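FOR IMMEDIATE RELEASE

Jardine Reading Rooms to Reopen in Toltby This June With Longer Evenings, a Bigger Lending Shelf and a Good Deal More Quiet

TOLTBY — After 15 months of closed doors, hammering and more patience from our neighbors than we had any right to expect, the Jardine Reading Rooms will open again in June. Jiltov, the nonprofit that has looked after the rooms since they were a single parlor above a shoe repair shop, is delighted to invite everyone in Toltby and nearby Kunport to come by, find a chair and stay as long as they like.

The Reading Rooms are free to use. You do not need a card, an appointment or a reason for coming in. People study here for licensing tests, write letters, do crosswords, fill out tax forms, read novels from cover to cover over the course of a winter, and now and then fall asleep, and all of that will be just as welcome in the new space as it was in the old one.

"I spent most of my first year in Toltby at the Jardine, at the end of the room by the radiator, teaching myself bookkeeping," said Su-bin Shin, director of Jiltov. "I didn't know a soul. I knew that at five o'clock somebody would put the kettle on, and that they would ask whether I wanted a cup. When we sat down to plan the renovation I kept coming back to that. We could change the walls and the wiring and the windows, and we have, but the kettle had to stay."

What has changed

The largest change is one that visitors may feel before they notice it. The old rooms were handsome but loud. Every dropped pencil could be heard from the front hall, and on rainy afternoons the sound of wet shoes on floorboards went on until closing. The new Long Room has been carpeted in dark gray, the ceiling has been lined to soften voices, and the door to the stairwell now closes with a hush where it used to close with a bang.

There are 32 seats in the Long Room, a few more than before, and they have been spaced out so that a person can push back a chair without bumping the reader behind. The tables are light wood with rounded corners, a small mercy for anyone who has ever walked hip-first into the old oak ones (and that is most of us). 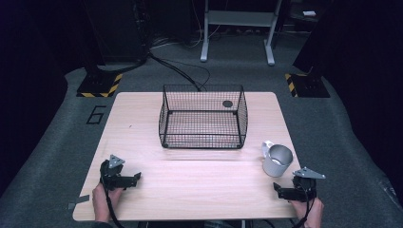

A mug and a wire-mesh basket on a table in the Long Room.

Across the hall is the Talking Room, which is new, and which came straight out of the suggestion letters. When Jiltov asked regular visitors what they wanted, 94 of them wrote back, several at great length and one in verse. A surprising number asked for the same thing, a place to have a conversation without feeling guilty about it. The Talking Room has a long bench, two armchairs, a corkboard for notices and a window that looks over the bakery. Reading groups may reserve it in the mornings. In the afternoons it belongs to whoever is in it.

The front steps have been joined by a ramp, the restroom has been moved to the same floor as the reading tables, and the reading lamps now have individual switches. We know this last item sounds like a small matter. It was mentioned in more letters than the roof.

The lending shelf grows up

Longtime visitors will remember the lending shelf as a bookcase with a hand-lettered sign and a habit of leaning to the left. It has been replaced by a proper alcove, with room for 1,000 books, and the system remains what it always was. Take one home, bring it back when you are done, and if you loved it so much that you cannot part with it, bring us something else you think a stranger might enjoy.

Deok-su Maeng, who keeps the shelf, has spent the closure sorting donations in a borrowed storeroom in Kunport. The new alcove will open with strong sections in mysteries, gardening, travel and cookery, along with books in Korean, Spanish and Polish and a low shelf for children that they can reach without help.

"People apologize when they bring me old paperbacks," Maeng said. "They say the cover is bent, or there is a coffee ring on it. I tell them that is how I know somebody read it. I have found pressed flowers, bus tickets, a recipe for plum cake. I made the plum cake. It was very good, though I would go easier on the cloves."

Donations of books will be accepted again once the rooms are open. We would kindly ask that encyclopedias and computer manuals stay at home for now. The alcove is generous, but it has its limits.

Longer evenings

The rooms used to close at six, which suited some people very well and shut out nearly everyone with a day job. Starting in June they will stay open until nine o'clock on most evenings, and the last hour has been set aside as a silent hour in both rooms. Tea will still be served at five. There is no charge for it, and there is a jar by the kettle for those who would like to drop something in.

Visitors are welcome to bring their own mugs, and a good many do. Hot drinks are allowed at the tables, as they always have been, with the single request that laptops and full teapots be kept a sensible distance apart. Soup and other hot meals should be eaten in the Talking Room, where the floor is more forgiving.
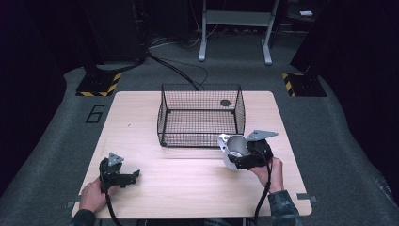
At one of the pale wood tables, with a black wire basket toward the back.

Summer programs will begin a few weeks after the doors open, once everyone has had time to settle in. The first of these will be a return of Letters Aloud, the evening when visitors read an old letter of their own or a relative's to a small and very attentive audience. A beginners' bookbinding class, a homework table for middle schoolers and a walking book group, which meets at the Jardine and then discusses its chapter along the river path, will follow. Sign-up sheets will be on the corkboard in the Talking Room, and for those who cannot easily come by to write their names down, a telephone call to the front desk will do just as well.

Thanks, and plenty of them

A project like this is carried along by a great many people, and we cannot fit them all on a page. We are grateful to the families of Toltby who gave what they could, to the Kunport shopkeepers who kept a collection tin beside the register through two holiday seasons, and to the building crew, who put up with readers knocking on the door to ask how things were coming along. The bakery downstairs fed nearly everyone at one time or another and sent up far too many cinnamon rolls, and we ate them all.

"We had a lady who stopped on the sidewalk every week and looked up at the windows," Shin said. "She never came to ask anything. When the paper finally came down off the glass, she waved. I waved back, and then I had to go and sit down for a minute. I hope she is one of the first people up the ramp."

Opening day

The doors will open at ten o'clock in the morning, with coffee, lemonade and a few very short speeches at eleven. Children are welcome all day, and Maeng will read aloud in the alcove after lunch. Anyone who borrowed a book before the closure and still has it is warmly encouraged to bring it back. There are no fines at the Jardine and there never have been.

Street parking near the rooms is limited. The Kunport bus stops at the corner, and there is a bicycle rack beside the ramp.

About Jiltov

Jiltov is a nonprofit organization that runs the Jardine Reading Rooms in Toltby and supports reading groups and small book exchanges in Toltby and Kunport. It is funded by local donations.

Press contact: Su-bin Shin, Director, Jiltov, Jardine Reading Rooms, Toltby. Members of the press who would like to visit before the opening are welcome to write or simply ring the bell. Afternoons are best, and there will be tea at five.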